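Gendolex and Studov, or why I'm not buying a new car yet

Quick one tonight, I have to be up at 5. Well, it was going to be quick.

So the news at work is the Gendolex - Studov thing is signed. If you don't follow car parts (why would you) Gendolex makes steering gear and brake parts, been doing it forever, and Studov makes the software that is supposed to do the steering and braking for you. Now they own a company together. Half each. Called Manham, for reasons I couldn't find in the press release and I did read the whole thing, on my phone, in line for a sandwich.

I've worked for a Gendolex supplier for nine years. Not going to say which. We make a bracket and two housings. Glamorous. But it means that whenever they do something big we all get the email, and then the second email explaining the first, and then a call where a guy reads the second email out loud.

What they say they're doing. Driver assist system, highway first, town driving later, sold to any carmaker who wants it. First cars "as early as" next September. I have seen a lot of "as early as" in my time. As early as is doing the work of a whole engineering department there.

What I think they're doing. Sharing the bill. That's it. Studov burned through a pile of money and has a very nice demo. Gendolex has factories and customers and a boss who is scared of being the company that makes the metal bit while someone else makes the expensive bit. So they hold hands. I don't even think it's a bad idea, I just wish someone would say it in those words.

The test cars are kind of fun though. They have 58 of them out on the road now, mostly white hatchbacks with a lump on the roof. One goes past the gas station by my exit most mornings around 6.30. Drives like my aunt. Leaves a gap you could park a bus in, so everyone cuts in front of it, so it slows down and leaves another gap. I followed it for 25 minutes once just to see. Got to work late, worth it.

Junpei Kawaguchi, who I used to sit next to and who went over to Hayashi a few years back, reckons the gap is the whole problem. Hayashi does the same kind of system, smaller outfit, and they tuned theirs to drive closer to how people drive. Result, fewer people cutting in. Also result, passengers who grab the door handle. You can't win with passengers. He says people want it to drive exactly like them, but everybody thinks they drive well, and, well.

Anyway the bit I wanted to write about. The money for us, the owners, the people with the wallets.

The package is going to cost 2,000 dollars on top of the car. Fine. People pay that for seats. But then there's the yearly fee after the first three years, and no one will say how much, and that is the part that gets me. You buy a car. The camera is in it, the wiring is in it, the little computer is in it, you paid for all of that and you're hauling it around burning gas. And in year four it stops unless you pay again. I asked about this on the call and got told it was "a conversation for the carmakers." OK.

I remember when heated seats were the big scandal. Now it's just how things are I guess.

Resale is the other one. My car is 11 years old and I know every noise it makes. Whoever buys it off me gets the same car I have, minus some paint. With these, what are you selling? Does the fee go with the car or with the person? Does the next owner get the highway stuff or a dashboard message telling them to subscribe? I looked for an answer for an hour and found a forum where two guys had been fighting over it since spring. Both sounded very sure. 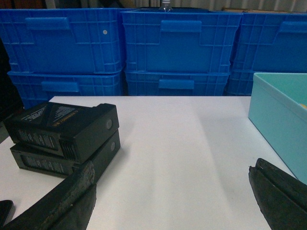
And repairs. Meron Wolde has the body shop I've gone to since I moved here and she's already dreading it. A bumper used to be a bumper. Now she swaps one and there's a sensor behind it that has to be lined up again, with targets on stands and a level floor, and her floor isn't level, the building is from the 50s. So the car goes on a truck to the dealer across town for half a day and comes back, and the customer is mad at her about the bill. She's pricing up the gear to do it herself. Not cheap. Plus the floor.

She asked me if Manham would be using the same targets as everyone else. I have no idea. I make brackets. But I said I'd ask, so if anyone reading this knows, put it in the comments and I'll pass it on.

Do I think it'll work? The highway part yes, probably, eventualy. The demo really is good, I got a ride at the supplier day last year, it did a merge in rain I would've chickened out of. Town driving I'd put a lot further off. There's a left turn near my kid's school that I can barely do and I've got eyes and a bad attitude.

For us in the shop it's more brackets, so I shouldn't moan. They need a mount for the roof sensor and we're quoting on it. Different shape, tighter tolerance, same aluminum. If we get it thats a second shift and maybe I stop getting up at 5. Or I get the late one and never see anybody. We'll see.

Still keeping the old car. It needs a wheel bearing before winter and the passenger window only goes down if you help it, and I'm going to do both next month when it's still warm enough to lie on the driveway.

Ok bed. Will do the post on the wheel bearing with proper part numbers once I've done it, a couple of you asked.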